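Terkov Speaker Stand Pair with Carry Bag

The Terkov stand pair is made up of two aluminium tripod stands and one padded bag that holds them both. They suit most small and mid-sized PA tops with a standard 35 mm pole socket, and each stand is rated to carry 25 kg when set up on level ground.

Height is set with a locking pin and a twist collar. Put the pin in before you let go of the upper tube, then tighten the collar by hand. The leg brace should sit parallel to the floor.
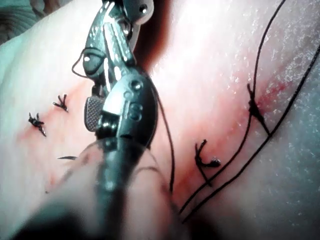 The bag is 700 denier polyester with a full-length zip and a divider down the middle, so the tubes don't rub against each other in the van. There is an outside pocket for the pins and a short speaker cable. Carry handles are stitched right around the underside of the bag, and a shoulder strap is included.

Rubber feet are fitted at the factory. Spare feet, pins and collars are kept in stock at our Presthorpe warehouse and can be ordered separately. 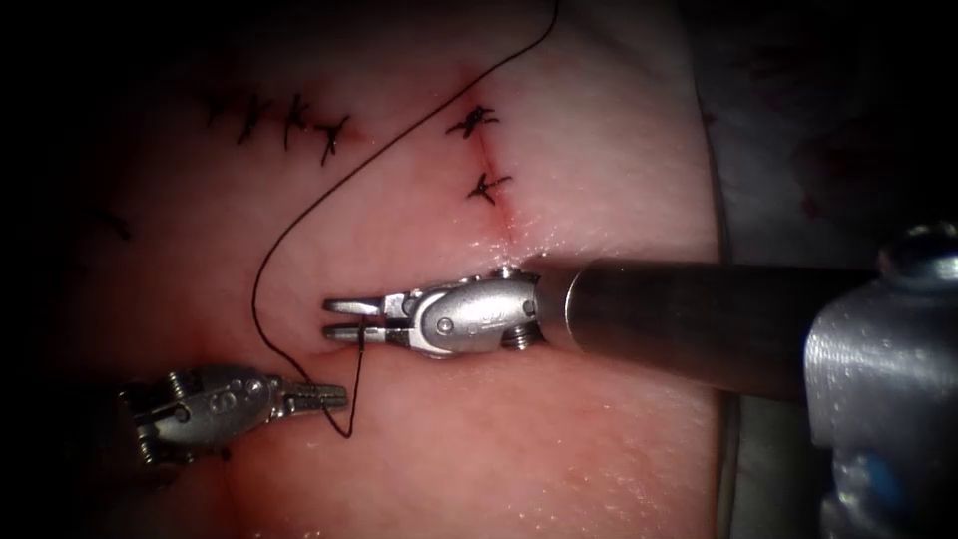 If you already own the older Ibarra stands, please note that their collars are a different size and won't fit this model. The Ibarra bag will take the new stands, but the zip is tight at the foot end.

Colour: black
Load rating: 25 kg per stand
In the box: 2 stands, 2 locking pins, 1 carry bag, 1 shoulder strap
Warranty: 2 years on stands, 1 year on bag

Orders placed before 2 pm leave the same day. Pick-up is available from the Modthorpe store, Tuesday to Saturday. Please bring your order number and photo ID.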